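**March, perception notebook, back at the desk after lunch**

Traffic light head selection, third attempt. Branch is `signal-assoc`, forked from whatever Ekrem called stable before he went on leave. Stable is a generous word but it builds.

State of play: the detector finds lamps perfectly well. It finds lamps the way a toddler finds puddles. The trouble is the step after, where Flasetti (our association node, for anyone reading this who has managed to avoid it) has to decide which of the lamps is any of our business. Until yesterday it took the biggest one. That works splendidly until the biggest one belongs to pedestrians, or to a different lane, or is the rear of a lorry.

Replayed the Dorkis set overnight with the new scoring. 479 clips in, 20 flagged by the checker, and 2 of those crashed the replay tool before it could tell me what it disliked. Of the ones I could open, most fell into the same two bins:

1. Right lamp, wrong head. Several heads in view, and the association hops between them from one cycle to the next.
2. No lamp needed at all, but the tracker is holding on to something anyway and planning is politely slowing down for it.

Pulled one clip for each bin and stepped through by hand. 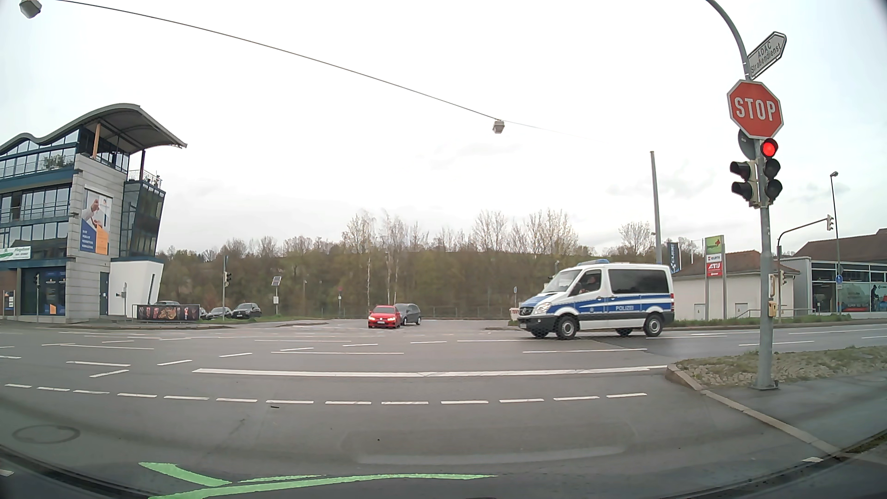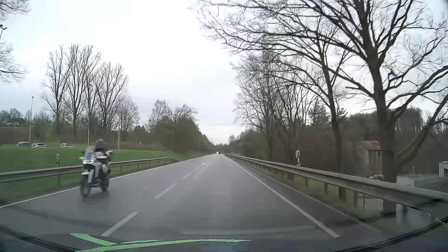 Association weights first, as they're the quick fix. The old score was lamp area times confidence, with a small bonus for being near the middle, and I have no memory of writing that bonus although the commit has my name on it. The new one adds a term for lane geometry and another for whether a neighbouring head is showing anything. At the junction the second term matters more than I expected: the near pole has one head with its top lamp red and a second head beside it with dark lenses, and the far side has further signals of its own. A dark head should count as "no information", but we were feeding it in as a low-confidence vote for "not red". Two of those together could outvote one honest red lamp. Democracy has its limits. Changed it to abstain.

While in there I noticed that the stop sign under the direction arrow goes to planning as a separate, equally urgent constraint. With working lights it should be held in reserve and only promoted if the signals go dark. Planning has a flag for this, `sign_fallback`, default false, documented nowhere. Set it true in the Roltard config and left a comment with the date missing so that future me can enjoy the mystery.

Second bin is duller and probably worse. On the open two-lane stretch there's no signal to choose from, so the tracker goes looking for work. Oncoming headlight on the motorcycle, lit, white, one of it: candidate. It gets thrown out by colour in the end, but the track survives long enough to reach the planner's input queue, and the planner is a nervous reader. Fix is to require a head outline before a track is born, instead of checking for one at its funeral. Costs us a bit of range on small distant heads. I can live with that. Aydoğan can't, going by the thread, so expect a comment on the merge request from that side of the building.

The green overlay along the bottom of the windscreen glass also bothered me. Reflections near the dash sit inside our road mask. No lamp tracks came out of them in either clip, but the mask has no business reaching down that far. Raised the lower limit and moved on.

**16:40**

Reran the flagged clips only. Bin one much quieter, no hopping on the junction clip. Bin two gone apart from one stubborn case where the head outline check is passing on something I'd call a shrub. Haven't looked at why. It's a very confident shrub.

Replay tool crashes are both the same thing, an empty detection list hitting a `max()` in the overlay drawing. It has apparently been waiting there for a clip with nothing in it. Guarded. Ekrem, if you read this before I've owned up in person: I also renamed your `tmp2` to something pronounceable - sorry, grep for `head_votes`.

To do:

- full set again overnight, with the abstain change and the outline check on separate switches, so I can tell which of them broke things
- unit test for all heads dark plus stop sign present
- unit test for empty detections
- find out who else reads `sign_fallback` before merging
- put the range loss in a plot for Aydoğan, with axes labelled this time
- shrub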